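Cirer Label Printer — Set-up Guide
Section 6: Loading media and setting the label stock 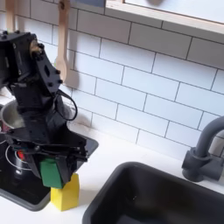 This section covers loading a roll, calibrating the gap sensor and printing the first test label on the Cirer desktop printer. It assumes that the driver has been installed as set out in Section 5 and that the printer is connected to mains power but switched off. Coloured stock is loaded in the same way as white stock, but the sensor has to be told which it is. Plan the colours before you open the first roll. A pairing such as the green block on the yellow one is easy to tell apart on a white counter, and the same two colours work well for shelf labels in a white store cupboard. Dark blue and black do not, and black print on dark blue stock will not scan.

6.1 Before you start

You will need:
One roll of Siserel direct thermal stock, wound with the print side out
The two grey spool ends supplied with the printer
A dry, lint-free cloth

Check the core of the roll. Cores marked T fit the spool ends directly. Cores marked W need the adaptor ring from the accessory bag.

CAUTION: Switch the printer off before opening the cover. The print head stays hot after a long run. Wait at least nine minutes before touching any metal part inside the cover.

6.2 Loading the roll

1. Press both side catches and lift the cover until it locks upright.
2. Push one spool end into each side of the core. The flanges must sit flush with the roll.
3. Lower the spool into the cradle with the loose end of the stock feeding from the top.
4. Slide the green guides inwards until they touch the edges of the backing paper, then back them off by one click.
5. Pull the stock forward over the roller until it passes the tear bar.
6. Close the cover and press down on both corners. Two clicks should be heard.

Note: If only one click is heard, open the cover and close it again. A cover latched on one side gives faint print along the opposite edge.

6.3 Calibrating the gap sensor

Calibration is needed after every change of label size or stock colour. It is not needed when a roll is replaced with an identical one.

1. Switch the printer on and wait for the steady light.
2. Hold FEED until the light flashes twice, then release it.
3. The printer advances several labels and stops with a gap at the tear bar.
4. For coloured stock, open the Toom utility, choose Media — Tint and select the nearest colour in the list. Press Apply.
5. Press FEED once. A single label should be fed.

If more than one label is fed, repeat from step 2. If the fault remains, clean the sensor window with the dry cloth. Do not use alcohol on the window, as it clouds the plastic.

6.4 Printing a test label

1. In Toom, choose File — Test pattern.
2. Set Darkness to 6 and Speed to Normal.
3. Press Print.

The border should be unbroken on all four sides. Raise Darkness by one step if the border is pale. Lower it if the narrow bars of the barcode run together.

6.5 Roll capacity and reordering

A standard Siserel roll holds 900 labels. The low-stock warning appears when 129 remain, and can be turned off under Media — Alerts. The counter resets only if New roll is confirmed in Toom after loading.

Part-used rolls should be stored upright in the Jarkeck sleeve, away from sunlight and radiators. Direct thermal stock darkens with heat and the change cannot be reversed.

Section revised 2019-08-06 by Dace Šimkus. Replaces the June issue. For cleaning the print head, see Section 7.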